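Sink Side, Machine Side: Notes on Where the Plates Wait

12/29/18
Filed under: kitchen, water, small repairs

The kitchen was finished in May and I have put off writing up the dish end of it, mostly because I kept changing it. It has now gone a few months without a change, so these are the notes. Readers who came for the countertop seams will find those in the earlier posts.

The constraints first. The run under the window is short. It has to hold a double-basin sink, a dishwasher, a set of drawers and enough bare counter to chop an onion on. The old arrangement had the dishwasher across the room, next to the refrigerator, and everything that went into it crossed the floor first. I have no measurements for how much water reached the floor, but the finish in front of the old sink had gone gray and the finish everywhere else had not.

The new machine is a drawer model from Drallura. I looked at full-height models and at drawers, and picked the drawer for two reasons. The first is the load. There are two of us, and a full-height machine takes two days to fill, by which time the oatmeal bowls have set like mortar. The second is the door. A drop-down door occupies the spot where the person at the sink wants to stand. A drawer comes out at a more convenient height and can be loaded from either side. It cost 830 delivered, against a little less for the full-height unit on sale that week, and it holds fewer dishes. I consider that a fair trade for this household and would not for a family of five.

Plumbing was the easy part. Supply tees off the hot line under the sink, drain goes to the tailpiece above the trap, and the drain hose is clipped up high under the counter before it comes back down. If you do this yourself, do the high loop. The installer from Tranamstead did it without being asked, but the previous machine in this house had its hose lying flat on the cabinet floor, and for years I blamed the detergent for the smell.

The drying rack took longer to settle than the dishwasher did. I went through three positions.

Position one was on the counter, left of the sink, on a tray. Capacity was good. The tray collected water, the water collected whatever water collects, and the counter space was gone for good. A rack on a counter is never put away. It was there at breakfast and it was there at midnight.

Position two was a folding rack laid across the top of both basins. It worked for glasses. It also blocked the faucet from swinging, so each time a pot needed filling the whole rack had to be lifted off with its contents. This lasted nine days.

Position three is inside the basin. Wire rack, dark gray plastic frame, set down into the right-hand bowl. It drains straight into the sink, it needs no tray and it takes up no counter. The cost is half the sink. I expected to mind that more than I do. The left basin is large enough for a stockpot if the pot goes in at an angle, and the faucet reaches over the divider either way.

What the in-sink rack changed, and I had not planned for this, was the order of work. The rack stopped being where clean dishes dry and became a holding place. A plate gets scraped and rinsed in the left basin, stands in the rack while the rest of the meal is dealt with, and then everything goes over to the machine in one batch with the drawer opened once. Opening it once matters more than I would have guessed. The drawer rolls on its rails and every trip in and out is a chance for the tall glasses to knock together.

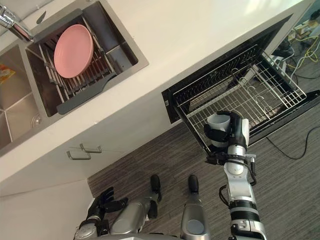
Bundgaard wrote in after the last kitchen post to say that a rack in the basin is a mistake in any house where somebody cooks, that the first roasting pan of the winter will end it, and that the only rack worth owning is the one inside the dishwasher: leave the drawer open a hand's width after the cycle, let the hand-washed things dry in there too, and give the second basin back to the cook.

I have tried this for a week and can report on it. The roasting pan point is correct. A large pan does not fit beside the rack, and the rack has to come out. It lifts out in one piece, and I set it on a towel on the counter, which puts me back at position one for half an hour. I can live with that a few times a year.

The other half of the suggestion I am less sure about. Hand-washed items left in the machine rack do dry, slowly, but then the machine is full of clean things and the dirty ones have nowhere to go. We ended up with cups standing along the counter waiting for the drawer to be emptied. A two-drawer machine would solve it. I do not have one and there is no cabinet left to put it in.

Some details on loading, for anyone with a similar drawer.

Plates go in the upright prongs, all facing the same way. The manual has them facing the center. In a drawer this small the center is close to everything and I see no difference in the results. What does make a difference is spacing. The prongs on this rack are set close, and our deeper plates want every second gap. Filled gap by gap, the plates lean into one another and come out with a crescent of whatever was for dinner near the rim.

Bowls go at the back, tilted. If a bowl is deep enough to hold a puddle in its foot, it will, and that puddle lands on the plates when the drawer is pulled. Pull the drawer slowly. Unload the back first.

Nothing plastic that weighs less than a fork, unless it is hooked under something. I have retrieved one small lid from the bottom of the tub, slightly reshaped. It still fits the jar if you are patient.

Flatware basket: handles down for spoons and forks, handles up for knives. Mix the spoons or they nest.

The handles on the cabinet fronts are brushed metal bar pulls, bought in a box of more than I needed from the Lundemside catalog. They show water marks less than polished ones did on the old doors. They do loosen. The screws supplied are a thread or two short for a drawer front of this thickness, and longer ones from the hardware store solved it. A lock washer would probably have done the same. White fronts near a sink were my choice and I stand by it with some reservations. Drips show, and drips that show get wiped. The wood fronts before them hid every drip until the veneer lifted at the bottom corner.

Now the water figures, which two people asked for. I read the house meter before and after, with everything else shut off, so treat these as one house with one meter and not as a laboratory result. The last full quarter under the old arrangement came to 2,338 gallons for the kitchen line, which has its own sub-meter left over from when the back of the house was rented separately. I do not have a full quarter yet that I trust for the new one. We were away for part of it, and then there were guests. A month that looked typical came to 458. Multiply by three if you like. I would wait.

Part of that drop has nothing to do with the machine. The old faucet dripped. I caught the drip in a measuring cup once and then stopped, having found out as much as I wanted to.

Energy I have not measured. The plug-in meter I own is not rated for the circuit, and I am not going to open the box for a blog post.

Noise: lower than the old one, with a thump at the start of the drain cycle. The thump was worse before I clipped the hose a second time. If yours thumps, look for the point where the hose touches the cabinet side and put a bit of foam there.

Descaling: the water here is hard. Over 200 cycles so far, by the count on the display, and the filter has been out for a rinse every couple of weeks. The spray arm has been off twice. On the second occasion three of the holes were closed with scale and one with what I believe was a sesame seed. A toothpick clears them. Vinegar for the arm, overnight, in the left basin with the stopper in. Vinegar should not sit on the steel much longer than that, so rinse well in the morning.

The in-sink rack needs its own cleaning, which I neglected at first. The tines were fine. The plastic frame had a line of slime on the underside along the edge where it sits against the bowl. It now gets turned over and brushed when the filter gets done, so that both jobs are on the same schedule and I only have to remember one of them.

Still open: the gap between the end of the counter and the wall, which is filled with a strip of painted pine that I described as temporary in May. Also the light over the sink – it is too cool and makes rinsed plates look greasy when they are clean. I have a warmer bulb in the drawer and have not gotten the ladder out. The next post will be the pantry shelves, assuming the brackets arrive.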